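ホーム > コミュニティ > 工作・自動化 > ロボットアーム > 据え付けとキャリブレーション

当サイトではCookieを使用しています。閲覧を続けると、Cookieの使用に同意したものとみなされます。

箱につけたAprilTagの位置が手前と奥でずれます

投稿:Tâm Mạch 2024年6月13日(木)

共同工房Leoneの一角で、白いアームを使った小物の仕分け台を作っています。黒い天板の上にアームを立て、背面は緑の幕、右側に3Dプリントの白い箱を置いています。箱は小さいものと背の高いものをつなげた形で、どちらも前面にAprilTagを貼りました。固定カメラでタグを読み、箱の位置を出して、その上で部品を放すという流れです。

困っているのは、小さい箱では狙いどおりに部品が入るのに、背の高い箱では奥に5ミリほどずれることです。毎回ほぼ同じ向き、同じ量でずれるので、把持のばらつきではないと思います。

試したことは次のとおりです。

・カメラの内部パラメータの取り直し(チェッカーボードで37枚撮影)
・タグの貼り直し
・照明を一灯消して反射を減らす
・アームの原点復帰をやり直す

どれも結果は変わりませんでした。天板には別にマーカーを印刷した紙も置いてあり、アームとカメラの座標合わせにはこちらを使っています。制御は自作のスクリプトで、工房ではRandarと呼んでいます。ソフト側で補正値を足せば入ることは入りますが、箱を動かすたびに値が変わるので、原因を直したいです。どこから見ればよいでしょうか。

Sikby

タグの印刷サイズは測りましたか。プリンタの設定が「用紙に合わせる」になっていると縮みます。うちはそれでした。黒い枠の外側をノギスで測って、設定値と比べてください。白い余白は含めません。

Kenneth Dow

症状が一定なら、私も寸法か座標の問題だと思います。順番に切り分けるのがよいです。

1. タグのサイズ
上の方の指摘どおり、まず実測です。タグ一枚から距離を出す場合、一辺の設定が2パーセント違えば、距離もそのまま2パーセント違って出ます。カメラから遠い箱ほど、ずれの量は大きくなります。二枚のタグを別々に印刷したのなら、両方測ってください。

2. 天板の紙
平らに見えても、端が浮いていたり、日によって少し動いていたりします。黒い天板は照明が映り込むので、紙の縁に近いマーカーは検出の角が揺れることもあります。四隅をテープで留め、できれば薄いアルミ板に貼って天板にねじ止めしてください。動かしたら座標合わせはやり直しです。

3. アームが紙の一部を隠していないか
座標合わせの画像を撮る姿勢を確認してください。前腕やグリッパがカメラと紙の間に入ると、使えるマーカーが減ります。残ったマーカーが片側に寄ると、傾きの推定が不安定になります。待機位置を一つ決め、そこへ退避させてから撮るのが確実です。箱のほうも紙に重なっていれば離します。 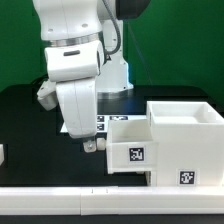
4. タグ面から箱の開口部までのオフセット
前面のタグの中心から、放す位置までの距離を箱ごとに持っていますか。二つの箱は高さも奥行きも違うはずなので、同じ値を使い回すと片方だけずれます。CADの寸法ではなく、刷り上がった箱の実寸を入れてください。タグの座標軸の向きも要確認です。ライブラリによってZ軸が手前向きのものと奥向きのものがあります。

5. 箱の固定
箱が天板の上で滑らないように、位置決めのピンか当て板を付けます。連結部にがたがあると、小さい箱を基準にしても大きい箱の角度は決まりません。

切り分けだけなら、小さい箱のタグの値を固定しておき、大きい箱だけ手で7センチ手前に寄せて測り直してみてください。ずれの量が距離と一緒に減れば1番、変わらなければ4番が怪しいです。つなげたままだと比べにくいので、連結は外したほうがよいです。

Korance

補正値で入るならそのままでいいのでは。うちは箱を両面テープで留めて、それ以来触っていません。タグも読んでいません。箱を動かす予定があるなら参考になりませんが。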